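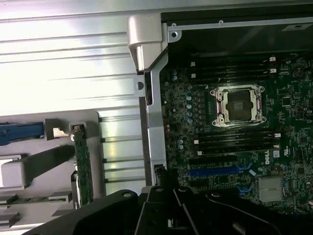 Search this blog Search

Last updated: 7th November

My cousin Mitali Bhattacharjee asked me why I still take old workstations apart when a new computer is so easy to buy. I could not give her a good answer on the telephone, so I will try to write it here.

I bought this one from Sellov, the second-hand shop near the station. I paid 43 for it and carried it home in two bags, one inside the other. My first teacher in these matters, Radomir Radonjić, always said to lay the tower on its side and take the side panel off before you decide anything. I still follow this rule. A tower which is standing up hides half of its problems.

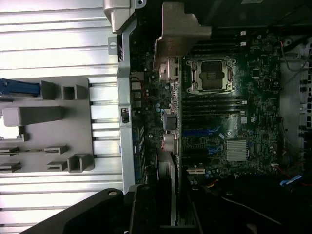
The board with the empty processor socket, memory slots on both sides of it.

I am very careful with the socket. The pins are fine like hair, and I once bent two of them with the corner of my sleeve. It took me a whole evening with a needle and a magnifying glass, and I don't wish to repeat this evening. Now I roll up my sleeves first, and I close the frame whenever I go to make tea.

The second thing I learned is to give every part its own place. For years I used soup plates, and my wife was not happy — she was right. A tray with holders is much better.

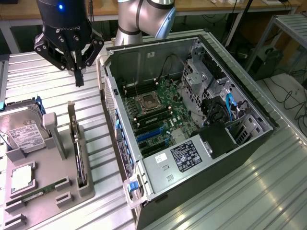
With the hard disk, the processor and the memory each in its holder, I can stop in the middle and come back the next day without searching under the furniture. The small screws are still a problem. I keep them in an old Zalletti candy tin, but they like to mix themselves.

I prefer the cases where the latches are blue. You see immediately what is made for your fingers and what you should leave alone. Some older machines I opened had only screws, and every screw was of a different kind.
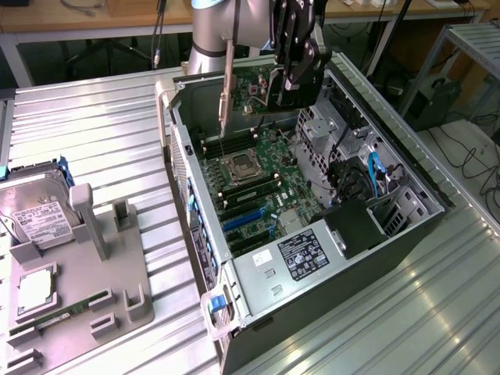 Expansion card above the board, drive and processor on the tray.

For the cards my rule is simple: hold by the edge, go straight down, do not hurry. If it does not want to go in, I take it out again and look.

In December I hope to give the finished machine to Getachew Lemma, who needs something for his drawings. Mitali, I think this is the answer, but maybe you will call me again.

This blog uses cookies. By continuing to read you accept them. OK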